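Archivo > Hilos > Comercio de barrio

Eliseo Medrano
13 de febrero de 2025

1/ Llevo desde enero revisando las cuentas de la tienda de Rungnapa Ongart, en Gastcombe. Abro hilo sobre lo que cuesta mantener abierto un local pequeño de bebidas y picoteo.

2/ La tienda tiene 31 metros cuadrados. El alquiler subió 186 euros al mes con el contrato nuevo. La luz también subió, sobre todo por la nevera del fondo.

3/ El distribuidor de siempre, Claeys, exige ahora un pedido mínimo de 70 cajas. Antes no había mínimo. Un local así no tiene dónde meterlas.

4/ Hotton sirve pedidos más pequeños, pero cobra el transporte aparte y solo reparte por la mañana, cuando ella está sola en caja.

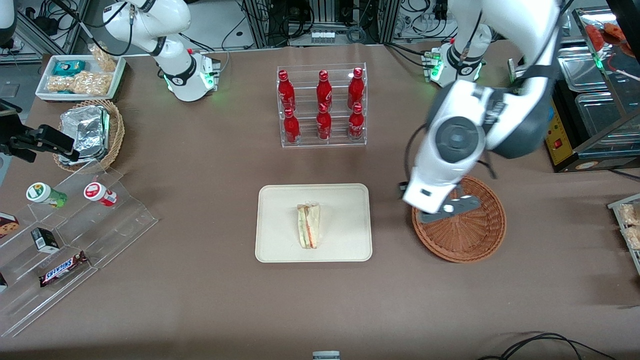
Botellas de Coca-Cola en un expositor transparente de dos niveles, con una cesta de mimbre.

5/ El refresco deja poco margen. Lo que sostiene el mes son las cosas sueltas: frutos secos, bollería, café para llevar. En enero el café pagó la luz.

6/ Rungnapa probó a cerrar una hora más tarde durante 6 semanas. Vendió algo más, pero no compensó y volvió al horario de antes.

7/ Lo que sí funcionó fue compartir pedido con la frutería de la calle Firnon. Piden juntos a Claeys, llegan al mínimo y se reparten las cajas el mismo día.

8/ Falta ver qué pasa con la tasa de basuras, que aquí se paga igual con un almacén que con un mostrador. Cuando llegue el recibo lo pongo en este hilo.

Contacto | © 2025 Eliseo Medrano | Volver arriba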